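How I Get a Steel Utensil Stand Shiny Again (and Keep It That Way)

Posted August 2018 in Kitchen Odds and Ends

If you've got one of those carousel stands, the kind with a round base, a pole up the middle and a ring of little hooks at the top, you know how fast they get grubby. Mine lived next to the stove for years and I only ever wiped the bits I could reach. Then my friend Razia Mirani picked a spoon off it and the hook came away sticky, and I was so embarrassed I cleaned the whole thing that same evening!

So this is my method. It takes half an hour, most of it waiting around.

What you need

Dish soap, a bowl of hot water, baking soda, white vinegar in a spray bottle, an old toothbrush, two microfiber cloths (one for wet, one for dry) and a few cotton swabs. I used to buy a steel polish by Hirkitz and it was fine, but the soda does nearly as good a job and I always have it in the cupboard.

Step 1. Strip it

Take every last spoon and ladle off and put them in the sink to soak. They've been hanging on greasy hooks, so they need a wash too. Check whether your pole unscrews from the base. On some stands it does, with a quarter turn to the left, and it makes life so much easier. If it won't budge, leave it alone and work around it (I bent one once by being stubborn).

Step 2. Do the top first

Grease and dust drip down, so start up high. Dip the toothbrush in soapy water and go around the hub, then do the hooks one at a time, getting right into the inside of each curve. That's where the brown gunk hides. Cotton swabs are great for the spot where the hook meets the hub. Don't forget the knob!

Step 3. The pole

Wrap the wet cloth around it, squeeze, and pull down. Turn the cloth and go again until it comes away clean.

Step 4. The base

A shallow base like mine collects everything: salt, crumbs, that one drop of turmeric oil. Mix three spoons of baking soda with one of water and spread the paste around the inside with your fingers. Leave it ten minutes, have some tea, then rub gently. If there's a grain in your steel, follow it. Never use wire wool, you'll be looking at those scratches forever.

Step 5. Rinse, vinegar, buff

Rinse or wipe off all the paste. Spray lightly with vinegar, wipe with plain water, then dry right away with the second cloth. Any water left sitting turns into spots. For the buffing I put the stand in the middle of a table with nothing else on it, so I can get at it from both sides and see the streaks I've missed.
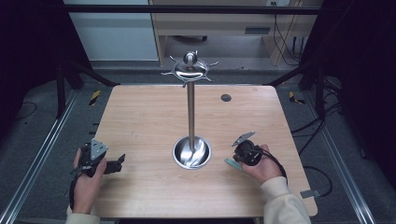
Stand in the middle of the table, hooks at the top and light bouncing off the base.

Keeping it nice

I give the hooks a quick wipe once a week and do the full routine every couple of months, with an extra one in November before the family visits start. Ghazala Bangash wrote to ask if the dishwasher is OK. I wouldn't, the pole join on mine holds water and I'd worry about rust. Dry your ladles before you hang them up, too, or they'll drip straight into the base.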